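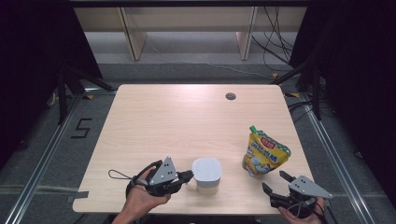 Nov 16, 2022

My mother keeps every dry thing in the bag it came in, closed with a clothes peg. I did the same for many years, until last April, when I found small moths in the cupboard and had to throw away almost everything. After this I began to buy containers, slowly, one or two each month.

I have tried three kinds until now. The Bustell ones are made of glass and they look very nice, but they are heavy and I am afraid to take them from the high shelf. The Drudari ones are light, but the lid became loose after one summer. So for the powders I now prefer a plastic one with a handle and a wide lid.

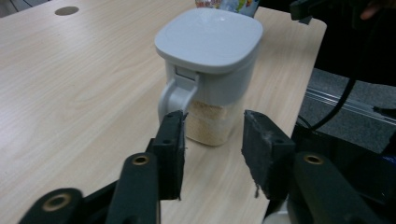

The handle is more important than I expected. When I cook, one hand is usually dirty, and I can lift the container with the other hand and put it next to the stove. A clear lower part is useful too, as I can see when only a little is left and write it on my shopping list.

I don't fill it to the top. If the bag is 900 grams, I pour in as much as I need for 2 weeks and the rest stays in the bag. A bag with a spout cap is the easiest for this, you only turn the cap and pour. For a normal bag I cut a small corner and use a paper funnel.

My friend Khang Kiều asked me if I wash the container every time before I fill it again. Yes, I do, and then I leave it open for one night. Once I was in a hurry and the powder made hard lumps on the bottom, and I needed a spoon to break them.

Next I want to do the same with the rice, but for this I must first find a bigger box.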